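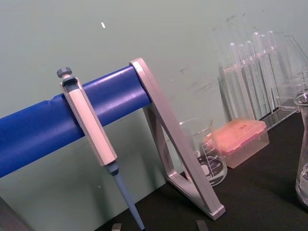
# How does a website know when the tickets are gone?

Suppose you want to go to the science show at Yüksel Hall in Rarkbridge. A grown-up opens the website, picks a time, types in some names and pays. A minute later an email arrives with your tickets in it.

At the same time, other families in other houses are doing the same thing. No one at the hall is watching them. So how does the website make sure it doesn't sell your seat to somebody else?

This page explains what goes on between pressing "Book" and walking through the door.

## It starts with a number

Before any tickets go on sale, a person has to tell the computer how many people can come in. That number is called the **capacity**.

Yüksel Hall has 200 seats, so the capacity of the science show is 200. The hall also has a smaller room for workshops. That room holds 70 people, so a workshop there has a capacity of 70.

The computer can't look around the room and work this out. Hülya Akbulut, who runs the bookings at the hall, types the number into a program called Fokex. If she typed 2000 by mistake, Fokex would happily sell 2000 tickets, and a lot of people would be standing outside in the cold. She checks the number before she turns the sales on.

## The list that everyone shares

A booking program keeps its facts in a **database**. A database is a very tidy set of lists. One list in it might look like this:

| Event | Capacity | Sold | Left |
|---|---|---|---|
| Science show | 200 | 198 | 2 |
| Workshop | 70 | 57 | 13 |

Your family's phone does not have its own copy of this list to change as it likes. The real list is kept on a computer called a **server**, which may be in another city. When you open the page, your phone asks the server, "How many are left?" and the server sends back the answer.

That answer was true when it was sent. If you go and have lunch and come back to the same page, it may be out of date. The page might still say there are 2 tickets left when they have both been sold. Loading the page again makes your phone ask the question again.

## Two families, one last ticket

Now for the hard part. Imagine the show has just one ticket left. Two families press "Book" at nearly the same moment.

A badly made program could do this:

1. Family A asks if there is a ticket. The program says yes.
2. Family B asks if there is a ticket. The program says yes.
3. Family A gets the ticket.
4. Family B gets the ticket too.

Now there are two people and one seat. This is called **double booking**. Programmers call the cause of it a **race condition**, as the two requests are racing each other and the program has not been told what to do about it.

The cure is to make checking and taking into one single job that can't be interrupted. The server deals with Family A completely. It looks, finds a ticket, takes it off the list and writes down the new number. Only then does it look at Family B's request, and by that time the number left is zero. Family B sees a message saying the show is sold out.

You can think of it as a cookie jar with a lid that only opens for one hand. The second hand has to wait until the first one is out. The wait is so short that you would never notice it. 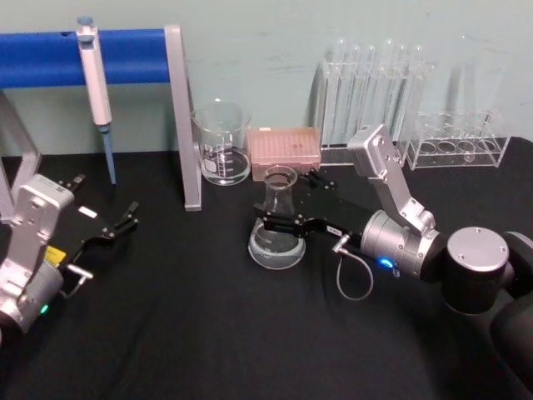
*A glass beaker standing beside a pipette stand.*

## Why is there a clock on the page?

Paying takes time. Somebody has to find a bank card and type in a long number, and sometimes they type it wrong and have to start over. It would be unfair if your tickets were sold to another family while you were doing that.

So the program puts them on **hold**. A ticket on hold is not sold, but other people can't buy it. You often see a clock counting down while this is happening. At Yüksel Hall the clock starts at 13 minutes.

One of three things happens next:

- You pay before the clock reaches zero. The tickets change from "on hold" to "sold."
- You press "Cancel." The tickets go back on sale right away.
- You close the page or wander off. When the clock runs out, the tickets go back on sale by themselves.

This is why a sold-out show can sometimes have a ticket again a little later. Someone's clock ran out.

## Joining the waiting list

When everything is sold, many websites let you join a **waiting list**. You leave a name and an email address, and the program writes down the exact time you did it.

If a person who has a ticket can't come, they can give it back. The program then looks at the waiting list and finds whoever joined first. It sends that person an email with a special link. The ticket is put on hold for them, just like before, but for a longer time, in case they are at school or asleep.

If they don't answer, the next person gets a turn.

There is a catch when people want more than one ticket. Say the first family on the list needs four tickets and only one has come back. Should the program wait for three more, or offer the one ticket to somebody further down who only wants one? A computer can do either. A person has to choose the rule. At Yüksel Hall, the ticket is offered to the first person on the list who can use it, and the bigger family keeps its place.
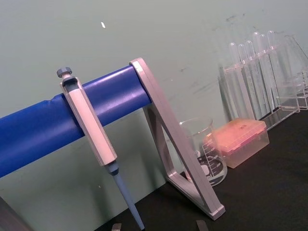 *The blue bar rests on a light gray support.*

## What is in the square code?

Most tickets have a square on them filled with little black and white blocks. It is called a **QR code**, and it is a way of writing that cameras can read quickly.

People often think their name and seat are hidden inside it. For many tickets, all it holds is a long string of letters and numbers that doesn't mean anything by itself. It might be something like `WT7K-Q29X-4MRB`. Each ticket has a different one.

At the door, Cengiz Kozan points a scanner at the code. The scanner sends the string to the server, and the server looks it up:

- **Found, and not used yet.** The scanner shows green. The server marks the ticket as used.
- **Found, but already used.** The scanner shows red. Someone has already come in with this code.
- **Not found.** The scanner shows red. The code is for a different place, or it was made up.

Now you can see why printing your ticket ten times won't let ten people in. All ten copies have the same string. The first one works and the other nine don't.

It is also a good reason not to post a picture of your ticket online before the show. A stranger could copy the code and get to the door before you.

## What if the internet stops working?

Before the doors open, the scanner can save a copy of the ticket list. If the internet goes off, it checks codes against that copy and remembers which ones it has seen. When the connection comes back, it tells the server.

This works well with one door. With two doors and two scanners it is harder. Neither scanner knows what the other has seen, so a copied ticket could be used once at each door. Some halls open only one door until the internet is back. At the Wutau theater they go back to a printed list and a pencil.

## Try it yourself

You can be a booking system at home. You need a sheet of paper, a pencil, a kitchen timer and at least three people.

1. Draw six boxes on the paper. Each box is a seat.
2. One person is the server. Only the server may write on the paper.
3. The others ask for seats. The server writes H in a box for "hold" and starts the timer for one minute.
4. To pay, the customer must write their full name backward on a scrap of paper and hand it over. If they finish in time, the server changes the H to an S for "sold."
5. If the timer rings first, the server rubs out the H.

Play it once like this. Then play again and let everyone write on the paper at the same time, with no server. See whether any box ends up with two owners.

## Words to know

**Capacity** — the largest number of people who can come in.

**Database** — tidy lists of facts kept by a computer.

**Server** — a computer that answers questions from other computers.

**Double booking** — selling the same seat twice.

**Hold** — keeping a ticket for someone for a short time while they pay.

**QR code** — a square pattern that a camera can read.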